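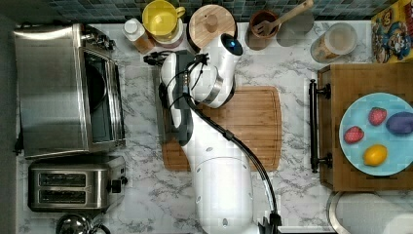
Brindevel Kitchen Robotics pauses arm software after cable snag

STORNOW, October — Hi, I'm Rowena Navarro, and I run the kitchen program at Brindevel. I usually get to write these when we have something fun to announce. This one is about a fault, and I'd like you to get it from me first.

During a long practice run on our home kitchen arm, a cable loop near the wrist pulled tight as the arm turned. The arm should have stopped right then. It kept pushing for nearly 8 seconds before the safety stop kicked in, and by that time the cable had worked partway out of its connector. No one was hurt and nothing got broken, but that stop was far too slow and I'm not going to dress it up.

We have paused software version 231 at every test site, starting Saturday. If you have one of our arms at home, please leave it switched off until you hear from us. Don't try to re-tie the cables yourself — the slack matters more than you'd think!

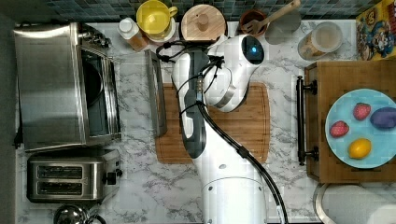

The slow stop comes down to how the arm reads effort at the wrist. Our software was tuned to be patient, so it wouldn't quit every time it brushed against something heavy, and a tightening cable felt to it like an ordinary bit of resistance. Cables that loop from the wrist and run down the length of the arm can do that when the wrist bends to one side, and with a toaster oven door folded open nearby there are plenty of things I don't want a confused arm leaning on. Olaia Zabala, our safety lead, went back through 296 earlier runs and found the same slow response in two of them. We missed both, and I'm sorry about that.

So we're doing two things. New cable clips are coming from Ureck, who make our wiring, and a technician will fit them for free. The next software version will also treat any steady rise in wrist load as a reason to stop, even if that means the arm quits on a few harmless jobs (it'll be annoying, and I'm fine with that).

"I'd much sooner apologize for an arm that stops too often," Olaia told me, and I couldn't put it better.

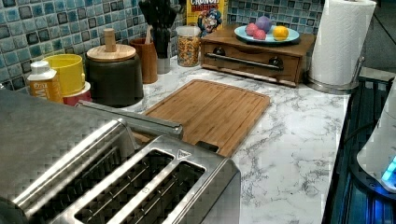

The practice kitchen counter, with toy produce on the blue plate.

Test households will get a call from Narendra Pathak's support team to set up a visit. We'll post the full fault report on our site once the repairs are tested.

Press contact: Rowena Navarro, Brindevel, Stornow

Shares: 80
3 comments

Saturnino Cifuentes
Ours is unplugged. Do we need to be home for the clip visit or can my sister let them in?

Rocío Arrieta
Two earlier runs and it still went out to people's houses? Glad you said so, but I want to read that report.

Narendra Pathak
Saturnino, your sister is fine, just give us her number when we call.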